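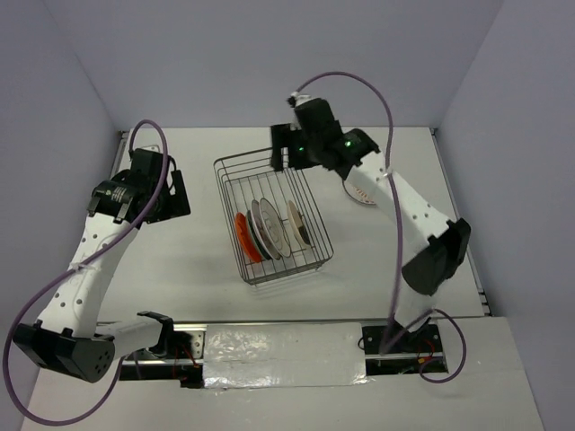
How many demonstrations does it take before a policy can be said to have learned something?

The Dindolthorpe lab said 180, and that was the figure in the paper.

The student had collected 90 when the trouble began. The method, called Onsri, threw out any demonstration in which the operator hesitated. It was a clean idea and had gone over well at the Clomness workshop, where the food was bad and people were inclined to be kind. Hesitation was noise. Onsri removed it, and success on the held-out dishes rose by 5 points.

Then, in January, the student ran it the other way by mistake. A minus sign had wandered off. The policy trained on nothing but dithering, on every pause and second thought the operators had been ashamed of, and it beat the clean one by 40.

The student reran it overnight and got the same number, then ate a sleeve of crackers over the keyboard.

"Could be the seed," said the advisor, who had a grant renewal that leaned on the word decisive.

They tried other seeds. They tried the Boltano baseline, which failed quickly and with great confidence, as it always had.

"We could call it deliberation," the advisor said at last, and went to find out whether the title could still be changed.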